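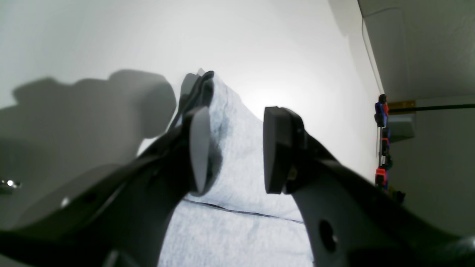
Kann der Jorna die Wäsche schon allein zusammenlegen?

Bei glatten, einzeln vorgelegten Tüchern meistens, bei einem ganzen Korb noch lange nicht – ein bisschen Geduld und Ihre Hilfe gehören also weiterhin dazu.

4.2 Erstes Tuch einlernen

1. Legen Sie ein trockenes Tuch locker auf die Arbeitsfläche.
2. Wählen Sie am Bedienfeld „Stoff weich“ und stellen Sie die Greifkraft auf 400.
3. Tippen Sie auf „Start“ und lassen Sie den Arm in aller Ruhe suchen.

Hinweis: Knöpfe und Bänder verwirren ihn noch gern.

Vorsicht: Während der Fahrt bitte nicht zwischen die Finger greifen!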